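Velcombe launches stackable tableware range for small kitchens

Bowls and cups from the Pirnstead collection go on sale in March

Velcombe, the homeware maker, will begin selling its new Pirnstead collection in March. The range has been put together for people with little cupboard space and covers metal mixing and serving bowls, plastic cups and a set of lids.

Everything in the collection is meant to be put away inside something else. The cups go into the bowls, the smaller bowls go into the larger ones, and the lids lie flat on top. A full set takes up one shelf of a standard wall cupboard.

The company tried out early versions with customers of Batista, the kitchen shop where the range will first be sold. Households used the pieces for 7 weeks and told Velcombe what they liked and what they did not. Many asked for a bowl with a wider base that would stay put on a table. Others said they wanted cups light enough for children to carry.

"People kept telling us they owned plenty of bowls and cups but had nowhere sensible to keep them," a Velcombe spokesperson said. "We looked at what they used every day and left out the rest — there is no gravy boat and no cake stand. If customers ask for them we will think again."

The first production run is limited to 2,000 sets. Batista will also sell single bowls and cups, so that customers can replace a lost piece or add to a set later on.

Colours and finish

The bowls are painted on the outside in a dark teal-grey and have a plain silver rim. The cups are a brighter teal with a matt surface, and they taper towards the base.

Velcombe chose the two shades to sit well together on a wooden table as well as on a shelf. More colours may follow, depending on how the first sets sell.
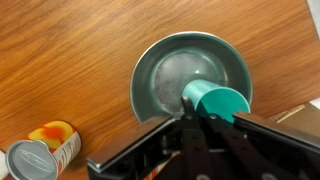 Where to buy

The Pirnstead collection will be sold at Batista and through Velcombe's own website. Sets will be packed in cardboard, with no plastic wrap, by Drandirau, which handles storage and delivery for the company.

Orders placed on the website before 2pm will be sent out the same day. Unused pieces can be returned to Batista or by post.

Notes to editors

Velcombe makes tableware and storage for the home. Samples of the bowls and cups are available on request from the Velcombe press office.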